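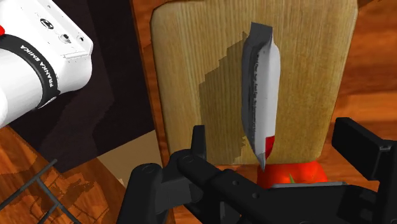

Sim, wrist view, fingers open. Packet on the board, tomato in front, nothing touched.

January, evening, back bench

Third go at the kitchen set. The plan was to get the packet pick behaving in simulation before anyone builds anything out of wood in the actual workshop, because the last time we did it the other way round Eusebio made a very nice shelf for a task we then dropped. It now holds the glue.

Where things stand. Board, packet and tomato all load and stay put, so that's one up on last time, when the tomato went through the table and kept going. The start pose is sensible. Packet lies nearly upright in the wrist view, between and beyond the open fingers, and the wrist is square enough to it that I'd expect a straight approach to work. I've expected that before.

Shadows: the one the packet throws on the board comes out in stair steps down its upper left side, and again near the thin end. Weidong says it's the shadow map resolution and to leave it alone. Junhao says the policy will learn to look for staircases. I have put them both down here so that whoever is right can point at it later. My own vote is to double the resolution and see how much slower Trundeck (the old desktop under the bench, for anyone new) gets. It is already slow enough to make tea by.

Packet lettering is a smear at this distance. Fine for grasping. Not fine if Yuxi still wants to do the "fetch the one I asked for" task, since all you'd have to go on from this side is a red patch near the bottom. Either a bigger texture or a less ambitious sentence.

The tomato is my main worry. It's a bit boxy, which I can live with, having bought worse. But the tip of the packet lies over part of it, past the edge of the board, and the bottom of the tomato is tucked behind the gripper body from where the camera sits. If the fingers come down low to get the narrow end we'll shove the tomato before we've closed on anything. Options:

Grasp at the bulge in the middle. Clear of the tomato, but a sealed packet that bulges is the bit most likely to squirt out sideways.

Grasp near the crimped end at the top. Flat, easy to pinch, further to reach. Swings like a pendulum on the lift, going by my attempts with a real packet and a pair of kitchen tongs.

Move the tomato. Boyang calls this cheating. Boyang is not the one staying late.

Going with the crimped end first. Set up 4 start poses, packet turned a little more each time, tomato left where it is on principle.

Contact settings: friction on the pads is still whatever Giler left as the default, and I don't trust it. Put it down by hand and wrote the old value on the tape on the monitor. Please do not tidy the tape.

Later, same evening. Ran 2 of the 4 and then the physics fell over, with the packet vibrating on the board like a phone on silent. Smaller time step cured the buzzing and made everything crawl. Left the other 2 running and turned the monitor off so I wouldn't watch.

To do:
Higher shadow resolution, time it, settle the staircase argument
Ask Yuxi what the packet is supposed to say
Check the packet's mass, it was entered by me after ten
Cut a real board only when 3 lifts in a row hold
Somebody take the shelf home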